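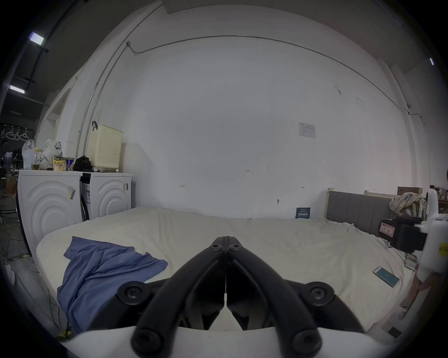 Flerine Fitted Sheet, Queen
Made by Conell. Item 620.

Cotton percale with elastic on all four sides. Fits mattresses up to 30 cm deep — measure with any topper in place.

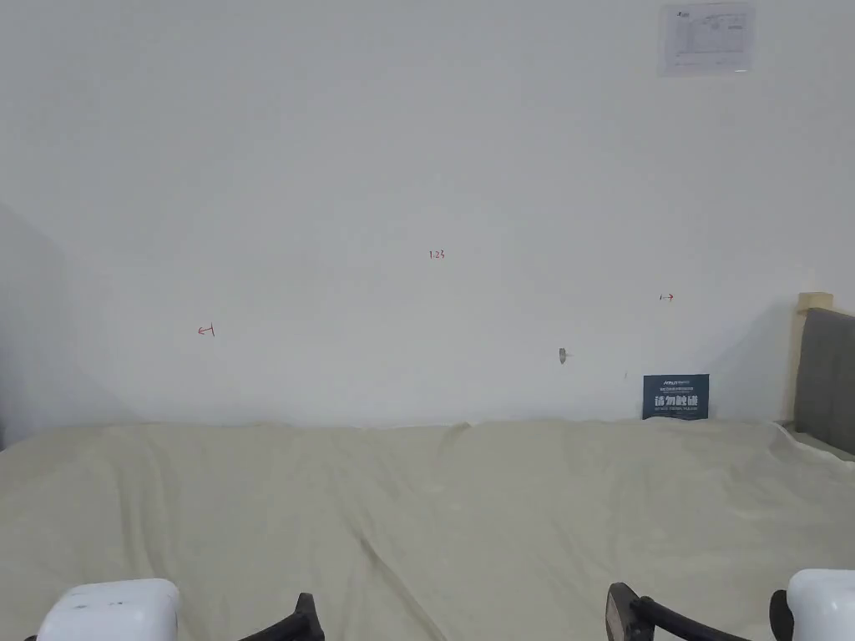 Wash before first use. Tumble dry low. Shrinkage is allowed for in the cut, so the sheet will feel roomy out of the package.
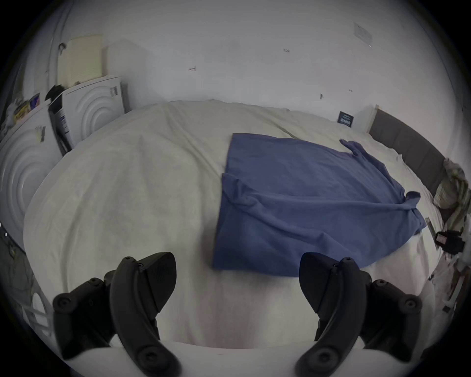 Ships from our Zorneck warehouse in 6 working days. Returns accepted unwashed.
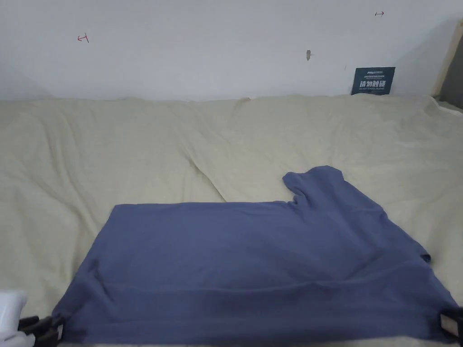

Colors vary a little between dye lots. Cream is the one we sell most. It sits well under darker pieces, as with the slate-blue T-shirt on it, and wrinkles press out with a warm iron.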